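Likach Household Handling Center

The Likach Household Handling Center is a robotics workplace in Grevbridge. It is run by Likach, a company that develops automated housekeeping for hotels, care homes and rental apartments. Most of its staff work on teaching machines to handle bedding and clothing. The center opened in October 2021 in a former parts warehouse.

History

Likach began as a contract laundry and linen service. Its managers first looked at automation as a way to deal with staff shortages on the night shift. Early trials used fixed folding machines, which worked well with flat towels but jammed on shirts and fitted sheets. The company then moved to mobile robots and set up the Grevbridge site, where rooms could be furnished like the ones its customers clean. At opening the center had 21 employees. It later grew to 67, including a group that transferred from the laundry floor.

Work

The main job at the center is demonstration. Operators carry out ordinary tasks using hand-held grippers, and the recorded movements are used to train the control software. A session covers one task, such as spreading a shirt on a bed, folding it, or loading a washer. Garments are crumpled between attempts so that the starting position varies. Two operators may share a task when the cloth is large or when one corner has to be held still.

Operators work in the same open hall as the engineers. Robots are kept on the floor near the practice furniture.
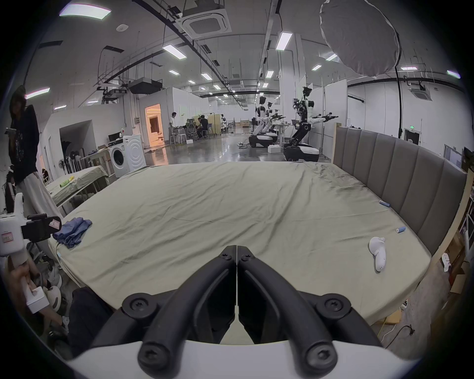
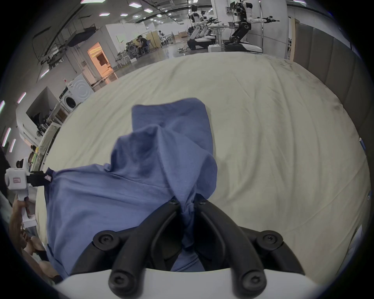

Practice bed at the Grevbridge center, with blue cloth on the mattress and wheeled robots on the floor beyond.

Each team of operators has 7 members, one of whom reviews recordings instead of handling cloth. Recordings with a dropped garment are kept but marked separately. The marking system, known as Plallow, was written at the center and replaced a paper log.

Effects on staff

The change from laundry work to demonstration work altered the daily routine of the employees who transferred. Lifting and carrying were reduced, and exposure to heat and detergent largely ended. Repeated gripping became the most common source of complaints, mainly sore wrists and thumbs. After a review in November of the first year, the center shortened sessions and began rotating operators through 3 stations during a shift.

Pay was another point of dispute. Transferred workers were at first kept on the laundry scale, although their duties had changed. A separate operator grade was introduced after talks with staff, with a higher rate for reviewers. Some employees also objected to helping train machines that might replace their former coworkers. Likach agreed to give notice before placing robots at any site where its own laundry staff were employed.

See also

Weerasinghe Linen Works
Plallow (software)
Hotel housekeeping
Industrial laundry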